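We use cookies to remember your settings and to see how many people read our pages. Accept all - Manage choices

Our project for the spring term was to try out the Tritus starter kit from Vandov and decide whether our department should keep it after the trial ends. The kit comes with an arm, a gripper, two cameras and a very friendly manual, and we had it for 14 weeks, which sounded like forever in January and really was not.

We chose woven baskets as our main task because the rims are thick and the weave is full of small openings, and we wanted to know how the kit would cope with something less tidy than a plastic block.
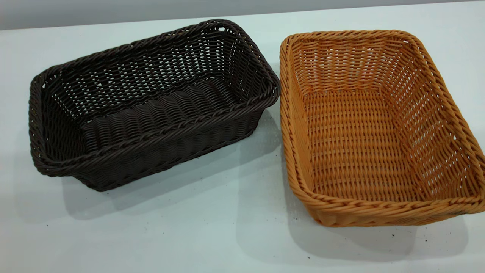
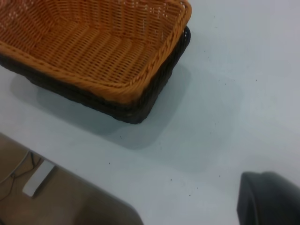

Woven baskets on the white table, fixed camera first, then the wrist camera.

Report by Halina Szewczyk and Sławomir Kubiak
Bielecka Lab, student projects

Setting up took us around four hours, most of it spent on calibration (the manual does warn you, to be fair!). After that we ran 20 attempts at lifting a basket by its rim, and 14 of them went well. The misses were mostly our fault - we kept teaching the gripper to come in too low, under the braid.

We would happily recommend keeping the kit, though we would ask Vandov for softer fingertips and a longer loan.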